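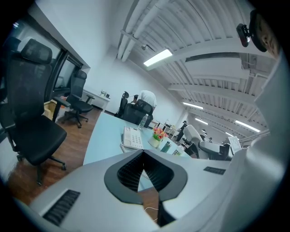 How do I get the on-board unit in a bus to send its fault log to the depot computer?

Give the unit a vehicle number, set the upload trigger to "depot arrival", and register that same number in the depot software. The unit then sends its log each time the bus comes within range of the depot radio. The full procedure is below. It was written for the Culau on-board unit and the Vovside depot software, version 6.

What you need

A laptop with the Culau setup program installed
The service cable for the unit (the short one with the round plug)
The fleet list, with vehicle numbers and types
An administrator login for Vovside
The key to the equipment cabinet behind the driver's seat

Set aside one bus for the first try. Leave the rest of the fleet alone until that bus has sent a log correctly on two separate returns.

Step 1. Connect to the unit

Park the bus and switch on the electrical supply, with the engine off. Open the cabinet and plug the service cable into the port marked SERVICE. The port next to it has the same shape but belongs to the ticket machine. If you plug into that one, the setup program will show "No device" and nothing will be harmed.

Start the setup program and choose Connect. The unit answers in a few seconds with its serial number and current settings. Save these settings to a file before you change anything.

Step 2. Enter the vehicle number

Go to Identity and type the vehicle number exactly as it stands in the fleet list, including any leading zeros. Vovside reads 0384 and 384 as two different vehicles. This is the most common reason for a log that never shows up.

Pick the vehicle type from the list. If the type is missing, choose Other and carry on. It can be corrected later in the depot software without going back to the bus.

Step 3. Set the upload trigger

Open Transfer. There are three triggers: Timed, Manual and Depot arrival. Select Depot arrival and leave the retry setting at 6.

Under Contents, tick Faults and Odometer. Door cycles can be added if the workshop uses them for maintenance planning, but they make the log much longer. The unit holds 2,000 entries. After that it overwrites the oldest ones, so a bus that sleeps away from the depot for long periods should have Door cycles turned off.

Click Write, wait for "Settings stored", then disconnect. Do not pull the cable while the bar is moving.

Step 4. Register the bus in the depot software

Log in to Vovside and open Fleet, then Add vehicle. Enter the same number as in step 2 and the serial number from step 1. Assign the vehicle to a depot. At Gitmont, where we have two yards, the bus has to be assigned to the yard where it is parked overnight. Pick the line group as well if you want costs reported by line.

Step 5. Test

Drive the bus out of radio range and bring it back. Park in a normal bay and leave the electrical supply on until the transfer light on the unit goes out. In Vovside, open Received logs. The vehicle number should be in the list with the time of arrival.

If nothing has come in:

Check the vehicle number on both sides, zeros included.
Check that the supply stayed on. Some drivers switch everything off as soon as they stop.
Look under Unassigned logs. A log from an unknown serial number ends up there.
Use Manual in the Transfer menu to force an upload. If this works, the trigger is set wrong. If it fails, look at the antenna lead on the roof side.

Replacing a unit later

When a unit is swapped, keep the vehicle number and change only the serial number in Vovside. Do not delete the vehicle and add it again, or its repair history will be lost. Load the settings file you saved for that bus into the new unit and repeat step 5.

Written by Els Jansen, checked in the workshop by Danish Mohmand. Last changed 2020-01-12.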